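Clundar Chores

README and data card for the two-arm chore recordings

Status: in use, still growing
Maintained by: Masaru Nakajima
Last additions: July

What this is

Clundar Chores is a collection of recordings of two robot arms doing small jobs that people normally do with two hands and very little thought. Passing things across. Sorting a pile of objects into two trays. Folding a flannel. Putting lids on tubs, and taking them off again, which is a good deal harder.

We started it to answer a question that friends and relatives kept asking us: can these machines do the housework yet? The short reply is no. The longer reply is that they can do bits of it, some of those bits surprisingly well, and we think the bits are worth looking at one by one. Every time we add a new task we find something we had taken for granted about our own hands, and that is most of the fun.

What's in it

The collection holds 1000 episodes spread over 20 tasks. An episode is one attempt at one task, from the moment the arms leave their rest position until the operator ends it. Of these, 900 are meant for training and the rest are held back for testing. Please keep the split as it is if you want to compare your results with ours.

The tasks come in two groups.

Household: folding, wiping, lids and tubs, cutlery into a drawer insert, pairing socks, passing an object from one arm to the other, standing a cup the right way up.

Shop floor: sorting by size, filling a tray, turning parts over, placing labels, checking both sides of an item, closing a small carton, clearing a bench.

A few tasks have two versions, easy and awkward, and these count separately towards the total. The easy version starts with everything laid out neatly. In the awkward one things lean on each other or lie face down, as they would on any kitchen table on a Tuesday evening.

How the episodes were made

All the recordings were made at our workshop in Tenthorpe. A person drives both arms through a pair of hand controllers, and the arms copy the movement. Nine operators took part. Most had never driven an arm before, and we kept their early attempts in, clumsy ones included, because a learner's slow corrections turn out to be useful training material.

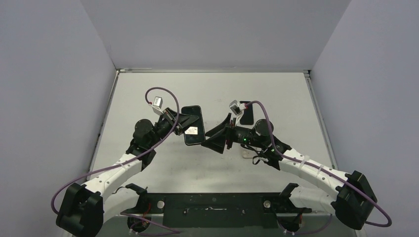 Handing an object over is the task we would point a newcomer to first, because it looks like nothing and contains nearly everything. One arm has to hold firmly enough not to drop the thing and loosely enough to give it up, and the other has to arrive at the right angle with somewhere left to grip. With a phone it gets harder still. It is thin and glossy, there isn't much edge to go round, and when the two jaws are almost meeting in the middle of the table, as they are with the phone held up at a slant in the left gripper, a small error in the wrist can become a knock. People solve this by feel. The arms have to solve it mainly by looking, and each one carries its own small camera on top of the gripper for that purpose. Where a second phone lies on the table as well, a policy also has to keep track of which one it is supposed to be dealing with, and this trips up our baselines more often than we expected.

What you get with each episode

Video from the fixed view and from both gripper cameras.
Joint positions for each arm.
Gripper opening for each arm.
The operator's commands, stored separately from what the arms did.
A one-sentence instruction in plain English, such as "pass the phone to the other arm".
A result: done, partly done or failed.
A free-text note, if the operator left one.

Do read the notes! They are patchy and some are only two words long, but they will tell you things the numbers can't. "Went in too low" is a very common one. "Should have let go sooner" is another.

So, can it do chores?

Our own view, after a long spell of watching these, task by task:

Sorting solid objects works well. If things are spread out and don't roll, a trained policy will get through a pile without help, and it doesn't mind doing it all afternoon.

Passing an object across works when the object is chunky. Thin, smooth things are much less certain, and the usual failure is both grippers holding on at once, each waiting for the other.

Lids are half solved. Push-on lids go on nicely. Screw lids need patience, several regrips and some luck.

Folding is better than it was. A flannel comes out as something you would recognise as a folded flannel. A shirt doesn't.

Wiping is the odd one. The arms make lovely even strokes and have no idea whether the table is clean. We haven't found a good way to score it, so treat the results on that task with care.

Socks, no. We love the sock episodes, and they are by far the ones visitors ask to watch, but pairing them is still beyond anything we have trained.

Speed is the other thing to know. A person would finish most of these jobs before the arms had properly started. For a shop floor, where the same job comes round again and again, slow and steady may be good enough. In a kitchen you would probably lose patience and do it yourself.

The baselines

Two baseline policies come with the collection. Uchida is the small one. It trains quickly and is a good way to check that your setup is reading the files properly. Kodarura is larger, uses all three camera views, and does clearly better on handovers and lids. Neither is meant to be the last word, and we would be delighted to see them beaten.

Known problems

The gripper cameras and the fixed camera can drift slightly apart in time during long episodes. A correction file is included, and the loader applies it unless you switch it off.

Results were marked by the operators themselves, and they don't always agree about what "partly done" means. Folding is the worst for this.

Everything was recorded at one site with one type of arm, so a policy that does well here may do badly on your table. Lighting changes little from one episode to the next. Try it on your own recordings before you believe it.

There are no children, pets, hot pans or running water anywhere in the collection. Real homes have all four, so please don't use these results to claim that a machine is safe to leave alone in one.

Using it

Research and teaching are both fine, and so is tinkering at home. If you publish something, please name the collection and say which version you used. If you change the labels, say so, and send us your changes if you can.

Adding to it

We'd like more thin objects, more soft ones and more things that come in pairs. If you have two arms and a bench, get in touch before you record and we'll send the task sheets, so that the instructions and result marks match. Failed attempts are welcome too — send the whole session and leave the trimming to us.

Next on our own list are zips, envelopes and hanging a tea towel over a rail.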